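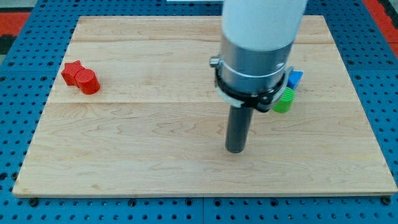
Wood top over a perforated steel bench, good idea or no?

Shop and Garage > Benches and Storage

follthorpe_jim
Monday, December 24, 2018
Quick one before family shows up. Have a perforated steel table, blue, round holes all over. Great for bolting stuff down, lousy for everything else. Small parts drop thru, pencil goes thru the paper, etc. Want a wood board on it, maple or something pale like it. Planks edge glued, light varnish, bolts along the front edge into the existing holes.
Questions
- how do you hold it down without cracking it
- varnish or oil
- is glued up planks dumb, should I just buy a sheet of something
Thanks, will check back tonight if I can

benchdog_carla
Did this two winters ago. Love it. Three bolts across the front, three across the back, nothing in the middle. Slot the back holes!! Wood moves across the width. Mine moved enough in July that I could see it against the holes in the steel. If Id drilled tight holes both sides it wouldve split for sure.

Cattaneo
Seconding slots. Also washers, big ones.

pete_r_ostbridge
Going to disagree. Why cover it? You bought a table full of holes and now youre hiding the holes. Get a rubber mat for small parts, roll it up when you need to clamp. Costs next to nothing, takes two seconds. Solid wood on steel is a headache, summer it swells, winter it shrinks, every seam is a dirt line sooner or later.

benchdog_carla
Pete a mat is squishy. Cant write on it, cant square anything up on it. And my seams are fine, you can see them as thin darker lines and thats it. Run a fingernail over, nothing.

pete_r_ostbridge
Give it five years

benchdog_carla
ok see you in five years

Su-bin Joo
We have them at work (sorting bench, lots of little plastic pieces all day). Leave a strip of the steel showing all the way around. Dont go edge to edge. You want those holes at the front and the sides for clamps, lamp arm, whatever. Ours stops short on all sides and that's the part I'd keep if I was making a new one.
Also pale wood is nice for this, red or black part shows up right away. On the bare blue with the dark holes I was forever losing the black ones, every hole looks like a part.

follthorpe_jim
Didnt think of leaving a margin. was going to go full size. How do you keep stuff from rolling off into the holes tho

Su-bin Joo
You dont really. Some go down. Tray on the floor under it, empty it on Friday.

Byung-chul Cho
Check if your top is one piece or two panels butted together. Mine is two and there was a small step at the joint. Board sat on the high side and rocked like a bar table. Shimmed the low panel from underneath, took all of one evening and most of my patience. Put a straightedge across BEFORE you buy lumber.

follthorpe_jim
It is two. Going to look now

follthorpe_jim
ok theres a step. Not huge. Playing card fits, two dont

Byung-chul Cho
Shim it. Card is enough to rock a long board.

Cattaneo
Or just let the bolts pull it down? a card is nothing

Byung-chul Cho
Bolts pull it down and then the board has a bend in it. Small bend. If he's only doing paperwork on it fine, if he's setting anything flat he'll see it.

isside_woodnut
Re finish. Thin varnish, not the thick bar top junk. Two coats, sand light between. Do the underside too, same number of coats. People skip the underside and then come on here asking why it cupped. Oil is ok but it marks up whatever you set on it for the first week or so and if youre handling paper or light colored plastic you will be mad.
Ease the front edge a little, sharp corner there will eat your forearms.

pete_r_ostbridge
Agree on the underside. Still think mat.

hexkey_191
What head on the bolts? I used black button heads and they sit low enough that my sleeve doesnt snag. Regular hex heads on a front edge, no thanks. Countersink if the board is thick enough. If its thin leave it alone.

Su-bin Joo
Ours are black too, at the front. No snagging that I noticed. I'd put them right near the corners plus one between, doesnt matter if the between one is dead center.

benchdog_carla
Right and if you ever want it off its a few bolts, done. I pull mine once a year and vacuum. You would not belive what is under there

follthorpe_jim
Ok heres the plan then. Shim the low panel. Planks running the long way, margin of steel left all around, round holes front, slots back, button heads, big washers underneath, thin varnish both faces. Pete I will buy a mat too, to stand on. The concrete is killing my feet.

pete_r_ostbridge
Ill take it

isside_woodnut
How long are you letting the lumber sit in the garage first? Dont glue it up the day you bring it home

follthorpe_jim
Was going to do exactly that. How long

isside_woodnut
2 weeks min. Sticker it, air on all sides, not flat on the concrete

Cattaneo
I do one week and never had a problem, but my garage is heated

follthorpe_jim
Mine is not. Two weeks. Doorbell, gotta go, will post when its glued up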